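Reading time: 4 min

Filed under: Club News, Model Ships, Shows & Events

Oct 10, 2022

Hunwood show moves to November, hall is bigger, tables going quick

The Hunwood model ship show has a new date and a new hall. It will now run over one weekend in November, Saturday and Sunday, in the old school gym on the Hunwood side of the river. The usual church room was double booked. Organizers found out two weeks ago and have been on the phone ever since.

Good news is the gym is larger. The floor plan has space for 39 tables, and most were spoken for by last night. If you had a table last year you need to ask again, your old booking does not carry over. A few people have been caught by this already.

Show secretary Ratih Lau sent out the new plan over the weekend. Period ships along the north wall, steam and working boats down the middle, kits and beginners nearest the door. Plank-on-frame people get the corner by the stage, where the light is best. Lau is asking everyone to send hull length and base size before they turn up. Last year a four-foot schooner arrived for a three-foot space and had to sit on a chair for most of Saturday.

"Measure the bowsprit too," she said. "People measure the hull and forget the bowsprit."

Entries so far stand at 106, which beats last year with time still to go. Biggest class is sail before 1850. Smallest is ships in bottles, only four in, and Lau would like more. There is no fee for bottles this year.

The main draw is the Latuheru, a two-masted trading schooner that took its builder most of eleven years. Never been shown outside the club before. Every block is boxwood, turned by hand, and the running rigging actualy runs – the foresail can be raised and lowered from the deck. It will be shown with sails furled on the Saturday and set on the Sunday, so if you only come one day, pick the one you want.

Also coming is the Sora, a small harbor tug, steam powered, which some readers will remember from the pond days in spring. New boiler cladding, new funnel. The owner has repainted the hull a darker green after a long argument on the club board over the right shade. Not everybody is happy with it.
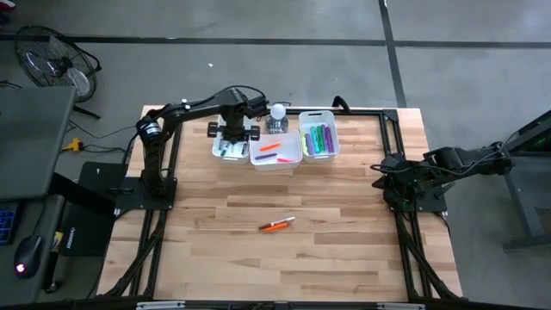
Talks both days in the side room. Saturday morning is serving and worming line without a machine, then a session after lunch on making your own rope. Sunday is paint, mostly weathering copper bottoms, plus a short one on moving a finished model by car. That last one was asked for after what happened to the frigate on the highway last fall. Seats are limited in there and you cannot book. Get in line early.

Traders: Werkik will have its usual double table with strip wood, blocks and thread, and says it is bringing a box of discontinued brass fittings to clear. Cash is easier, the card reader did not get a signal in the gym when it was tried last week. Two secondhand book sellers are confirmed. The man with the old plans has not replied yet.

There is a swap table again. Half-finished kits welcome, but put the instructions in the box please, and say on the lid what is missing. Nothing gets left behind on Sunday night. Anything still on the table at five goes to the junior group.

The junior group itself gets a proper bench for the first time. Kids can plank a small dory hull and take it home. All the parts are precut and there are 116 sets, so it should last into Sunday afternoon. Under tens need an adult with them for the knives.

Money, briefly. The gym costs more than the church room and the club has put $2,000 aside to cover the hall, the extra tables and insurance. Door price goes up a dollar. Exhibitors get in free with one guest, same as before. Raffle prize is a pear wood and walnut kit of a longboat, unbuilt.

Parking is the weak spot. The lot behind the gym is small and exhibitors get it until 9:30 for unloading, then they have to move. After that it's the street, or the field across the road if it hasn't rained. Side door has no step, so use that one for anything heavy or tall. The front doors swing shut hard – somebody stand there and hold them.

Setup is Friday from four till eight. The gym gets locked overnight, and models can stay in. Glass cases are fine but the club has none to lend this time.

Judging starts Saturday at noon and exhibitors are asked to stay clear of there tables while it goes on. Same classes as last year, with one change. Scratch builds and kits are judged apart in the steam section now, which a lot of people had been asking for. Visitors still get their own vote for best in show, slips at the door, one each. Results Sunday at three.

Table requests and entry forms go to Lau. Forms sent in for the old date still count, you don't need to fill in another one unless the model has changed. Doors open to the public at ten both days.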